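How to write a book review when you've only got an evening

Posted 2023-02-09 by Theda Kohlhase

Quick one, as three people have asked me since January. I review novels for the Amcombe reading group newsletter, mostly westerns and historicals, and I'm always late. So this is the quick method. Not the best method. It gets a decent review out in one evening provided you have read the book. If you haven't, go and read it, I can't help.

What you need

The book. A pencil. Your notes, if you made any. Something to type on. Tea.

Before you start: page notes

Do this while reading. Pencil a small line in the margin whenever you stop – because something's good, or daft, or you had to go back a page. Don't write why. You'll remember why, or it didn't matter. Put the page number inside the back cover. I end up with a column of them, some books two columns.

Library copy? Slip of paper instead. Please.

Step 1. Say what the book is

One sentence. Title, author, sort of book, where and when it's set. I did Helmut Harms's Sestden last month and the first line went: "Sestden is a slow, cold novel about a ferryman who comes home after a war and finds his brother running the boat." Took me ages, that, far too long. But once it's down the rest hangs off it.

If you can't do it in one sentence do it in two and come back later.

Step 2. The set-up, and then stop

Tell the reader who the main person is, what they want, what's in the way. Three or four sentences. Stop at about the quarter mark of the book. Anything past that is somebody else's surprise.

For Sestden I gave them the ferryman, the brother and the letter. Not what's in the letter. Frauke Vogler gave away the letter in her review and had people cross with her at the next meeting, and fair enough.

Names: two or three characters at most. A review with nine names in it reads like a school register.

Step 3. Pick two things

Look at your page numbers. Go back to each one, quickly. They'll fall into heaps – dialogue, landscape, a character you didn't believe, a chapter that dragged. Take the two biggest heaps. Leave the others alone even if it hurts.

One paragraph for each. Say the thing, then show it. "The dialogue is stiff" is no use by itself. Stiff where? Who says what? Quote a line if it's short. 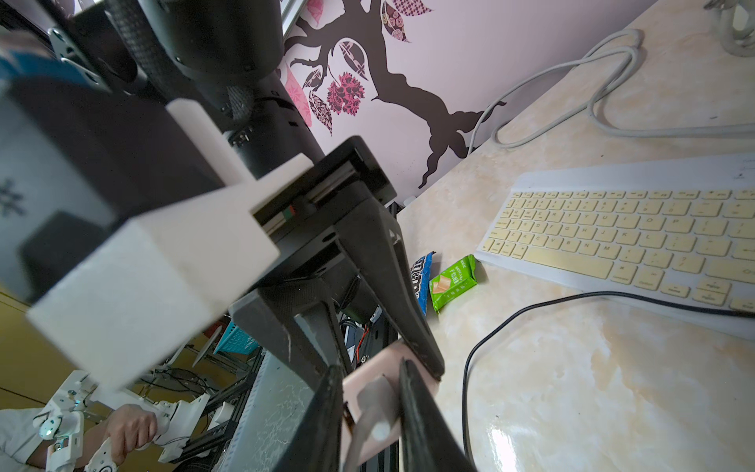

Quotes want copying out exactly, commas and all, with the page number next to them in your draft so you can check. Take the page numbers out before you send it. I forgot once and it went out like that.

Long quotes, no. Two lines is plenty. If you need a whole paragraph of the author's words to make your point you probably havn't worked out the point.

Step 4. Be fair about the bad bits

You will have some. Put them in the middle, not the end, and be exact. With Sestden I said the middle chapters go over the same quarrel three times and that I skipped ahead on the third. That's something a reader can use. "It dragged" isn't.

Don't moan that it isn't a different book. Jannik Schmieder marked down a sea story for having too much sea in it. Still gets mentioned.

And leave the author alone as a person. Review the pages.

Step 5. Who is it for

Last paragraph. Who'd enjoy this, who wouldn't. "If you like a western with more walking than shooting" tells me more than four stars. Stars if your editor wants them – mine does, so I put them on last and don't fret.

Length

Newsletter reviews, 400 words or so. Mine come out longer and get cut. My first draft of the Wurkis trilogy piece was 2635 words, which is ridiculous, and Waltraud Haberkorn sent it back with 1750 pencilled at the top and a circle round it. She only allowed me that much as it was three books. Best thing that ever happened to that piece, I lost a whole section on the maps and nobody missed it.

To cut: take out the first paragraph and see if it still works. Often does. Then any sentence starting "I think" – keep the sentence, lose the "I think". Then look for "very", "compelling" and "gripping". Page-turner too.

Checks before you send

Author's name spelt right. Every time, not just the first time.
Characters' names, same.
Title as on the title page, not the cover. They differ sometimes.
Quotes against the book.
Publisher and year if your editor asks for it.
Read it outloud once. You'll hear the bad sentence.

If you're stuck

Skip to step 5, write that first, then work backwards. Or tell someone about the book over the washing up and write down what you said. Most of my Sestden review was said to my sister on the phone.

If you hated the book completely, leave it overnight. I usually take out 50 words in the morning and they are always the rude ones.

Next time, short story collections, which need doing a bit differently as you can't cover every story. Send me any questions before then and I'll try and fit them in.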